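Itine Descaling Kit: six months in, and I'm a convert

We have hard water here in Ukham. I don't mean a bit of fuzz in the kettle, I mean the kind that turns a showerhead into a rock garden by July. The test strip that came with this kit read 296 parts per million, and my neighbor across the street got 367 (she has the older pipes, poor thing). So I've tried a lot of cleaners over the years, and I'm happy to say the Itine kit is the first one I've bought twice.

What you get is one bottle of concentrate, a box of citric acid powder, two brushes, a stack of wrap cloths and a little measuring scoop that I lost within a week. A teaspoon works fine. Mix the powder with warm water, soak a cloth, wrap it around whatever is crusty, and go do something else for half an hour.

Bathroom

The bathroom is where I fell for it! I started with the drain ring, then the base of the faucet, where there was a chalky ridge I had honestly stopped seeing. One wrap, a quick scrub with the small brush, rinse, done. No fumes either, just a faint lemon smell that was gone by lunch.
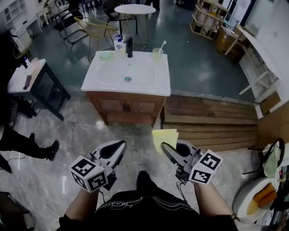 The small brush deserves its own paragraph. It has a bent neck and stiff bristles trimmed to a point, so it gets into that awful gap behind a faucet where a sponge just slides past. I've since used it on the window tracks, the blender gasket and the hinge of the trash can, and the bristles have barely splayed. If they sold it on its own I'd keep one in every room.

Showerheads take longer. Ours needed two rounds, the second one overnight, and a few of the holes still wanted a poke with a toothpick. But the spray is back to going straight down, when for months one jet had been hitting me in the ear.

Be careful with dark finishes. The leaflet says ten minutes maximum on anything black or bronze, and I'd go with five and check. Same with natural stone: keep the acid off marble altogether, and wipe up drips right away.

Kitchen

I use the liquid concentrate more in here, a capful in a spray bottle of water. It's great on the sink and the kettle, and it takes the cloudy film off drinking glasses in one go. I also like it for the splash marks that collect along a counter edge. I don't let it sit on wood, though. For cabinet fronts I stick to a barely damp cloth and then a dry one, and if there's any carved or curly hardware I go around it with the soft brush, no product at all. Greasy fingerprints are a job for dish soap anyway.
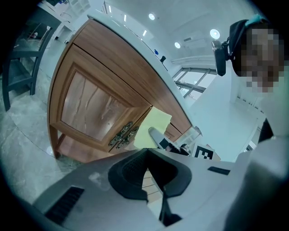 How it compares

Cocco Lime Gel: clings better to vertical tile, I'll give it that, and the bottle is nicer to hold. But the smell is ferocious and I had to open every window.

Hemen tablets: perfect for a kettle, cheap, tidy. No use at all for a shower door.

Plain white vinegar: still good! If your water is only a little hard, you may not need anything else.

Gripes

The scoop is tiny and see-through, so good luck finding it. The cap on the concentrate drips down the side unless you wipe it after every pour. And I wish the powder came in a tub with a lid, because a cardboard box in a damp bathroom turns into one solid lump. I moved mine into an old jam jar and labeled it in very large letters.

I'm on my second box of powder now and still working through the first bottle of concentrate. Refills are sold separately, and the cloths go through the wash without any trouble.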